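Pikcombe Open Workshop

The Pikcombe Open Workshop is a robotics open day held each September at the Drasport works of Wivix, a maker of small robot arms and gripper parts.
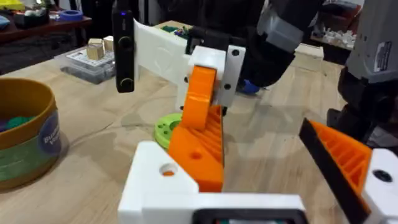

It began as a private demonstration for suppliers and was opened to the public after 13 of them asked to bring guests. The event takes its name from the lane behind the works. Attendance at the most recent edition was 838, and 2293 people have attended since public entry began.

Demonstrations take place at benches and start at 10 am. Each session covers the handling of 3D-printed parts, the fitting of ribbed fingers to a gripper body, and the placing of camera modules. Visitors may operate an arm for five minutes under supervision.

The programme was drawn up by Heloísa Conceição, an engineer trained in Bragança. Shiela Buenaventura has run the bench sessions from the second edition onwards. Entry is free, but places at the benches must be booked.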